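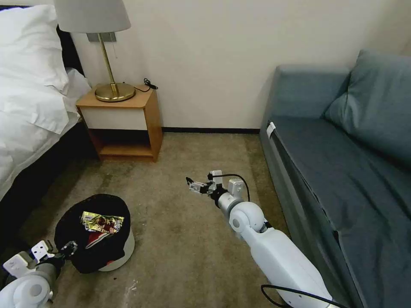 Bedside table

214 shares | 6 comments

A bedside table, also called a nightstand or night table, is a small piece of furniture placed next to the head of a bed. It holds whatever the sleeper may want without getting up, and a good deal that the sleeper will never want at all. Most have a flat top and either a drawer, a shelf or a cupboard, and they are commonly sold in pairs, including to people who sleep alone.

History

The ancestor of the modern bedside table was a cupboard for the chamber pot. Eighteenth-century versions often had a door or a sliding front, and some were made to look like a chest of drawers, a disguise that can have fooled very few guests. As indoor plumbing spread, the pot left and the cupboard stayed on, by then too well established to be asked to leave. It took in books, candles, spectacles and medicine, and in the twentieth century the alarm clock.

Electric lighting gave the table a settled purpose. A lamp that could be switched off from bed did away with the walk across a dark room, and with it a long tradition of stubbed toes.

Design

The usual advice is that the top should be level with the top of the mattress. Mattresses have since grown thicker and the tables have not always kept up, so that many users now reach downwards for a glass of water, with mixed results.

Drawers are preferred by those who own things they would like hidden, and open shelves by those who intend to read more. Hotels tend to choose whichever is easier to wipe. The Clallum, a model sold by the furniture maker Zellard, has two drawers, the lower of which is too shallow for a paperback. It remained in the catalogue for 29 years.

In small rooms a stool, a wall bracket or a pile of magazines may serve instead. The pile has the advantage of adjustable height.

Contents

The contents of bedside tables have attracted more study than might be expected. A postal survey run by the bedding magazine Rivera drew 2282 replies, and found that the objects most often kept in the drawer were old charging leads, followed by foreign coins and instructions for appliances kept in other rooms. Torches were common. Working torches were listed separately – there were fewer of these.

The Prolluletti

A folding variety, the Prolluletti, was aimed at travellers and weighed slightly more than the suitcase it was meant to go in. Surviving examples are sought by collectors, though not urgently.

See also

Chamber pot
Headboard
Reading lamp
Valet stand

Page last changed 15/07/2026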